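手持夹爪指尖对不齐，大家一般怎么调？

发帖人：Puvo_837
手上这套手持夹爪，白壳，深灰色双指，用来在房间里叠布、拿布。换过一次手指之后，闭合时左右指尖高低差了一点，夹薄布老打滑。四个旋钮都拧紧过了，没变化。有没有固定的调整顺序？

2楼 老Sumer
先别急着拧紧。我的顺序是四个都松半圈，手指并拢，中间塞一张硬卡纸，先紧根部两个大的，再紧上面两个小的。最后抽卡纸，上下阻力一样就算好了。

3楼 veerle_vr
不同意先紧根部。根部一锁死，上面再紧的时候指尖会被带偏。我都是上面先带上力，根部最后锁。

4楼 老Sumer
回3楼：看手指批次。Karaca那批孔位偏大，按你的顺序来确实好些。我用的是Oltby的指，孔紧，先根部没问题。楼主是哪家的？

5楼 Puvo_837
应该是Karaca，袋子扔了，不敢肯定。发一张今天在卧室干活时的图，两边的旋钮都能看到。
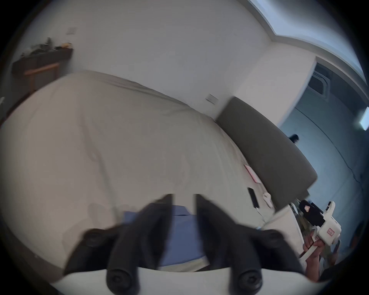
图：双指接近闭合，后面是叠着的蓝布

另外一共录了131段，夹空的有16段，基本都是薄布。厚毛巾没出过问题。

6楼 nurhan
光看照片判断不了高低差，手指有点糊，角度也是广角的。拿下来放平，用直尺靠着指尖看。还有，指面擦过没有？我这边打滑一多半是指面沾了布毛，酒精棉擦一遍就好，跟对不对齐没关系。

7楼 veerle_vr
擦可以，酒精别天天用，橡胶面会变硬。我用湿布，每12段擦一次。

8楼 nurhan
我从七月用酒精用到现在，没见变硬。可能材料不一样吧。

9楼 Puvo_837
刚试了。先擦指面，滑得少了，但直尺靠上去左指还是高。然后按3楼的顺序重新锁，卡纸抽起来上下差不多了。根部左边那颗拧到底还有一点旷，是不是该换垫片？

10楼 老Sumer
有旷就换，别加螺纹胶，以后拆手指麻烦。换完记得重新做一遍开合标定，零位会变。

11楼 veerle_vr
标定那条同意。全闭、全开各停两秒，做三遍，数值跳得厉害就说明还没锁住。

12楼 Puvo_837
好，垫片明天到，装上再来回报。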